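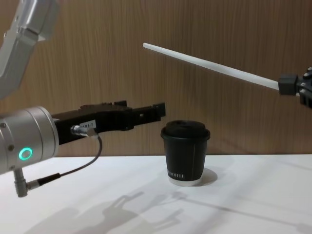
Damian Pfister told us, when we read out an early draft at Surnport, that a lid is the only part of a takeaway coffee anyone complains about, and that the paper should start there. We have taken his advice, somewhat grudgingly.

4.2 Lids and what people do with them

Staff at the Cilside office returned 330 diary entries over 3 weeks. Most concerned lids: lids that dribbled, lids that popped, lids that had to come off before a stir stick could go in.

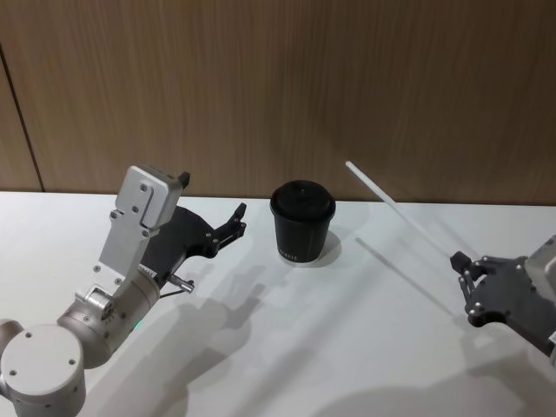
Sugar takers were the worst affected. They lifted the lid, stirred, pressed it back and then blamed the cup. Desmond Whitfield, coding the entries at Prarnum, gave this behaviour its own category and a rude name -- we have kept the category.

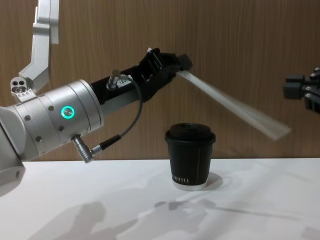 Tea drinkers wrote less and grumbled more per line. Two of them asked for a mug.

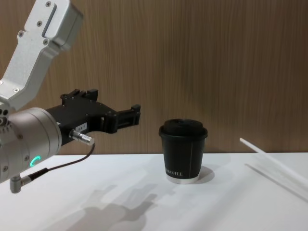 Figure 2. Takeaway cup with the lid on.

Colour was the one feature our respondents agreed about, and they agreed for different reasons. Some thought dark cups looked dearer; others said they hid the drips. The black paper cup in Figure 2, closed and standing upright, gives a drinker no hint of how much coffee is left, a grievance that turned up mostly on Wednesday afternoons.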